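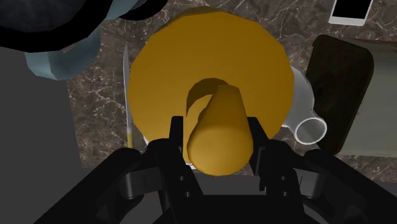

Up at seven, at the desk before eight. Grallthorpe was cold again and I kept my coat on until the tea had done its work. The plan for January was to have the gripper question settled by the middle of the month, and we are past that now, so I have given today over to it entirely.

Three candidates were on the list at Christmas. The suction one went last week. That leaves the Vando, with its two plain fingers, and the De Graaf, which has the longer linkage and costs a good deal more. Liesbeth wants the De Graaf. I have no strong feeling yet, and I said so in the morning call, which did not please her.

We are doing the whole comparison in simulation before anyone orders hardware. Amado set up the kitchen worktop for it before he went on leave, with the marble top and a fair amount of clutter: a knife, a phone, a big golden disc with a knob on it, a white vessel on the right. I asked him in November to keep the objects coarse so that it would run quickly, and he did. The disc has flat sides all the way round if you look at it closely. I don't mind that. The knob is what we are testing on, and the knob has a proper rounded end.

Spent the first hour on nothing useful. The controller wouldn't load the new limits file and I assumed I had the path wrong. I did not have the path wrong. Thijs had renamed the joint entries on his branch and merged them last night without changing the loader. He fixed it in 2 minutes once he was awake. I have asked him to put a line in the notes when he does that sort of thing.

After that, the Vando. I ran 500 attempts on the knob with the stock controller, start positions jittered, nothing else changed. It dropped 32. I had expected more. Watched a good many of the drops back at quarter speed and nearly all go the same way: the fingers close a little low, where the knob is wider and rounding off, and when the wrist lifts it slides out towards the end. When they close nearer the disc it holds well enough. So the fault is mostly in where we aim, and the fingers themselves are not to blame for much.

Lucero thinks we should be looking at the friction values before we believe any of it. She is right that they are generous. They came over from the old project, where everything was rubber on cardboard, and I can't find a note of who chose them or on what grounds. I have put it on my list for tomorrow and written to Maysoun, who was here then and may remember.

Lunch at the desk, cheese and the end of the loaf. Walked to the post box and back.

The De Graaf took most of the afternoon. It is a nicer thing to watch. The fingers stay parallel the whole way in, and it will shift its wrist to suit if one side touches first. But it is wide. On a clear bench that would not matter, and on this worktop it matters a great deal. Coming down for the knob it kept catching the handle of the knife, and on one run it pushed the knife right under the disc and the physics went mad and threw everything off the counter. I restarted and it did the same again. In the end I raised the approach height and brought it in more steeply, and it stopped hitting things, but then I could no longer say I was comparing like with like. So I went back and gave the Vando the same steep approach and started that batch over as well. It was still running when I stopped for tea.

Liesbeth came on the call at four and I showed her the knife business. She said the knife should not be there in the first place and that a real kitchen would be cleared before the arm did anything. I said I have not seen that kitchen. We left it at that. She did make one good point, that the close camera is mounted differently for the two grippers in our set-up. With the Vando we see straight over the fingers to the knob. With the De Graaf the view is lower and one finger hides a good part of whatever is being held. If the grasp check relies on that camera, and at present it does, the De Graaf is being marked by a judge with one eye shut. I should have noticed that in the autumn.

Moved the camera up and back for the De Graaf and it is better, though now the disc takes up most of the view and the check has trouble telling the knob from what is behind it, both being the same yellow. I could ask for the knob to be recoloured. I would sooner not. There will be plenty of things the same colour as what is behind them when this goes to Fletus, and their people will want to know why it only works on a red knob.

Tried the depth channel in place of colour for the check. Promising on the few I looked at. Slower. Did not have time to run it properly.

Where things stand tonight, for my own use. The Vando is narrow, cheap and a bit stupid, and most of its misses can be cured by aiming higher on the knob. The De Graaf grips better once it is there and has trouble getting there. I have no fair number for the De Graaf yet and will not write one down until the camera and the approach are the same for both. If I had to choose this evening I would choose the Vando, and I know part of that is having worked with it longer.

Maysoun replied at half past six. She thinks the friction values were a guess made to get a demonstration through, and that they were meant to be replaced. She is going to look in her old notebooks at the weekend. Told Lucero, who was kind enough not to make anything of it.

Left the De Graaf batch going overnight with the height matched. I must remember to check the disk before bed, as the recordings filled it last time and we lost the lot.

Soup for supper. Rang Mum. She has had the boiler man in and it is the pump.

Tomorrow: friction, depth check, reply to Fletus about the delivery date, and ask Amado when he is back whether the vessel can be moved a little further from the disc.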